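**Progress report to the Holloway Fund**
Linen and Nightwear Project, Tidholm House
19 March 2021

We're writing with our half-year update, and we're very happy with how it reads. When you agreed to fund a proper clothing and bedding service for our short-stay guests, we had a cupboard of mixed donations and a sign-out sheet with no columns. We now have stock we know the size of, a folding method everyone can follow, and guests telling us the pyjamas are the best part of the welcome pack (we'll take it!).

Most of the work happens on or beside a bed. Each piece gets opened out, looked over at the neck, pocket and waist, and then folded. Navy has been our most-used colour by a long way. 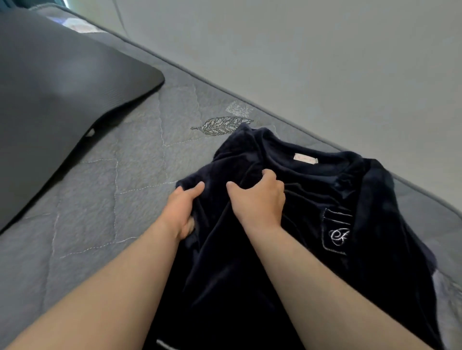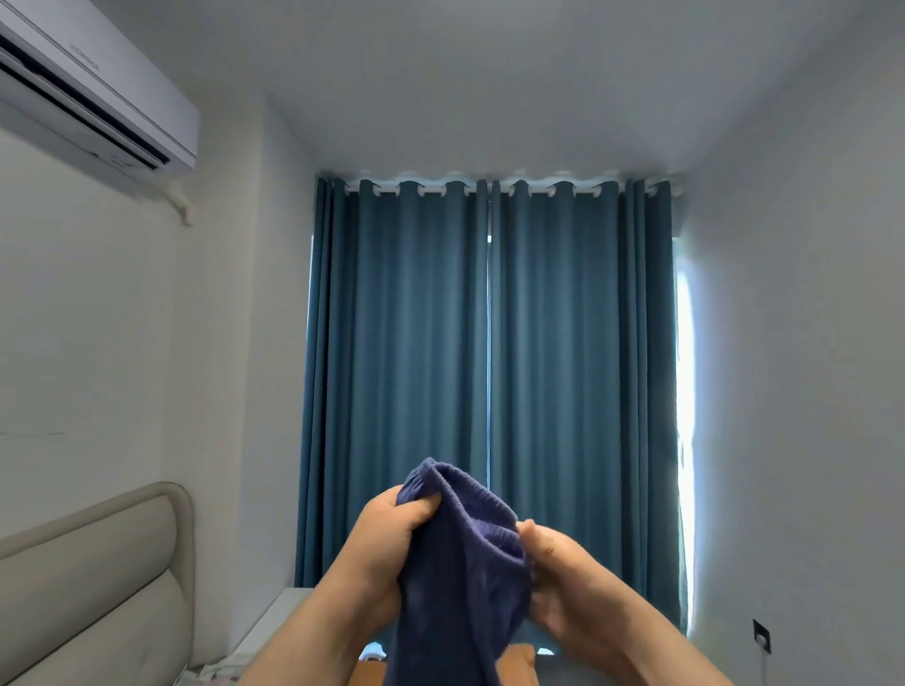
## Where we're up to

At the end of the reporting period we had 184 nightwear sets in circulation across the house, up from 142 at the start. A set means a top and a bottom that are kept together for their whole life. That sounds like a small thing, but before the project we were forever handing out a medium top with an extra-large bottom, and guests who have just arrived with one bag don't want to come back to the desk to complain about their pyjamas.

We've also handed over 2,535 clean, folded items since the service opened. The figure includes sheets, pillowcases and towels as well as nightwear, and it comes straight off the sign-out sheets, which now do have columns.

The plush and velour tops have been a real favourite. We were a bit nervous about them, as they take up more shelf than cotton does and they're slower on the line in winter, but guests ask for them by name and they keep their feel if they're dried away from direct heat. Pieces with embroidery on the pocket get turned inside out before washing, and so far the stitching is holding up well.

## The folding method

We trialled two ways of folding over the first couple of months. The first was a shop-style fold with a card template. It looked gorgeous on the shelf and drove everybody mad. The second was much simpler and it's the one we kept:

1. Lay the top flat on the bed with the collar toward the headboard and smooth it from the middle out.
2. Look inside the neck for the size label. If it's faded, write the size on a cloth tag and pin it there.
3. Run a hand over the chest pocket and empty it. Tissues are the usual find.
4. Fold the sleeves in, then fold the top in half from the hem.
5. Pick up the bottoms by the waistband and stretch it wide with both hands. If the elastic doesn't spring back, the set goes to mending.
6. Fold the bottoms in three and tuck them inside the top, so the set travels as one bundle.

Step 5 has earned its place many times over. Tired elastic was behind most of the returns in our first batch, and it's nearly impossible to spot once something is folded. A quick stretch at the bed takes a couple of seconds.

New helpers pick the whole thing up in one session. We've put the steps on a card in each linen cupboard, in large print, and we'd be delighted to send you a copy if any of your other grant holders would find it useful.

## Mending

We didn't plan for a mending basket in the original application, and we're so glad we added one. It takes in loose hems, popped seams, pockets coming away at a corner and all that elastic. We bought a bulk roll of waistband elastic from Drilel in two widths and replace it through a small opening at the back seam, which is quicker than unpicking the whole casing.

100 pieces have been repaired and put back on the shelf. Some of them had been set aside for rags before the project began, including several dark sets that only needed a new waistband and a good going-over with the lint brush.

Lint deserves its own mention, as dark velour collects every bit of white fluff in the machine. We now wash navy and black on their own, never with towels, and the difference is marvellous.

## What hasn't gone to plan

- **Children's sizes.** We're still short, particularly in the middle of the range. Donations tend to come in as baby sizes or adult sizes with very little between.
- **Labels.** The printed size labels we ordered from Cimier faded after repeated hot washes. They've replaced the batch without fuss, and we're testing the new ones on a dozen tops before sewing them into everything.
- **Storage.** The upstairs cupboard is full. Plush sets need almost double the depth of cotton ones, and we'd worked out the shelving on cotton. We've moved the spare towels downstairs for now.
- **Drying in wet weather.** Two rainy weeks in a row put us behind, and guests had cotton sets instead of the warm ones for a short while. A second indoor rack has helped a good deal.

## Spending

We're within budget on every line except shelving, where we've gone slightly over, and mending supplies have come in under what we moved across to cover them. The washing line and detergent costs are tracking as forecast. We'd like your okay to shift what's left in the printing line into shelving for the upstairs cupboard. The full breakdown is in the attached sheet, with receipts in the same order as the rows.

## Between now and August

We want to finish relabelling every set, fill the gap in children's sizes and get the deeper shelves up. We'd also love to begin a small stock of dressing gowns, which guests have been asking for since the mornings turned cool. We have offers of several already and would need only hanging space and a few sturdy hooks.

We'll be trying a slightly different bundle as well, with socks rolled into the waistband end of each set. Early goes at it have been a bit lumpy, so the method card won't change until we've worked out a neater tuck.

If you'd like to visit, mid-morning is the best time to see the folding under way, and you're very welcome to have a turn. Please let the office know which date suits and whether you'd like to see the laundry too.

With warm thanks,
The Linen Team, Tidholm House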